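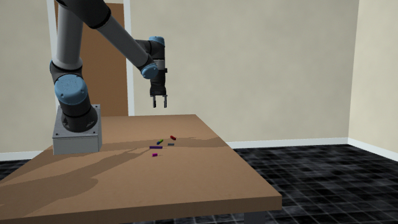

Surkstead Seed Library Opens Its Spring Swap Shelves to Everyone

SURKSTEAD, June 7, 2022 – I've been running the seed library here in Surkstead since it was one shoebox on a windowsill, so please forgive me if I sound a little giddy. As of today, anybody with a patch of dirt, a balcony or a bucket can walk in and take seeds home for free. No membership, no card, no fee!

We have 972 packets on the shelves right now, covering 192 varieties. A lot of them are beans, I'll admit (I have a weakness for beans), but there's plenty of lettuce, kale, squash and dill too, plus a whole drawer of flowers that bees go silly over.

The variety I'm most excited about is the Gromier pole bean. It came to us from a gardener over in Rantala who had been saving it for 23 years, and it made it through our wet, chilly spring last year when almost everything else in my own beds sulked. The pods are flat and a bit purple at the tips, and they taste best picked small. Each household can take one packet of those for now, and I'm hoping we'll have more by January, when we sort and label the fall returns.

It's not too late to plant, by the way. Beans, zucchini and cucumbers will all go straight into warm soil this month, and you can sow carrots now for a fall crop. If you've only got a pot, try the bush beans – they don't need a trellis and they forgive a missed watering or two.

All we ask is that you let a plant or two go to seed if you can, and bring some back in a dry envelope with the name and year on it. If the slugs get there first, come back anyway and we'll start you over.

We're also adding 19 starter kits put together with Sisora, the garden shop on the square. Each one has five kinds of easy seeds, a bag of potting mix and a planting sheet I wrote myself, so complaints about the spelling can come to me. The kits are first come, first served.

The seed library is in the back room of the Surkstead community hall, open mornings from nine to noon. To donate seeds or ask about a school visit, stop by or leave a note in the box at the front desk.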